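Re: [kitchen-surfaces] Coated tablecloth going tacky near the fold lines

Posted to list, August 2018
8 replies

> I have a coated cloth from Nurnier on the big table. After one summer it
> has gone tacky along the old fold lines and the print is starting to lift
> there. I wash it with ordinary washing-up liquid. Is it the detergent, or
> is the cloth just finished? The shop says both, which doesn't help me.

The detergent is unlikely to be the cause. Tackiness confined to fold lines points to plasticiser moving out of the coating where it was stressed in the packet. Washing-up liquid at normal strength takes off grease and leaves the film alone. Neat liquid left to stand is another matter, as is anything with solvent in it.

Three things to check before you throw it out.

First, the backing. If it is a woven cotton back, the coating can be eased flat again. Lay the cloth face up on a table at room temperature for two days. Do not iron it, even through a towel. If the back is a fleece, the fold will come back whatever you do.

Second, what it sits on. A varnished top and a soft vinyl film will exchange plasticiser, and the tacky side may be the underside. Lift a corner and feel. I use a plain cotton underlay from Fokham, cut 2 cm short of the table edge all round so that it doesn't show or wick up spills.

Third, heat. The Cirel data sheet I keep quoting here gives a limit for brief contact only, and a full serving dish is not brief contact. Use a mat under anything straight from the oven.

On print wear: in my own rub test with a damp cloth, the Kołodziej sample went 2,000 strokes before the colour dulled. A cheaper unbranded one gave out well before that. The difference was a clear top layer, which you can see at a cut edge with a hand lens.

Store it rolled, print outwards, on a tube. My roll has been kept like that for 26 months with no marks.

Two pictures, both of a glossy printed cloth in place on a table:

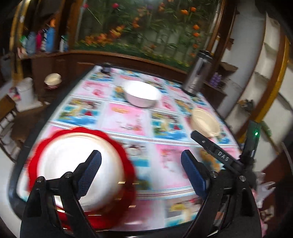
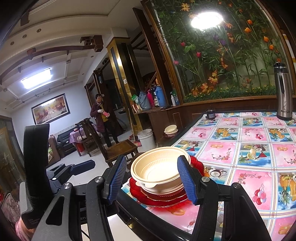 Share (2)

Re: [kitchen-surfaces] Coated tablecloth going tacky near the fold lines

Cotton back, and it is the underside that's sticky, so the varnish looks like the culprit. I'll get an underlay cut and leave the cloth flat over the weekend. Does talc on the tacky patches do any harm in the meantime? I'd like to use the table before September.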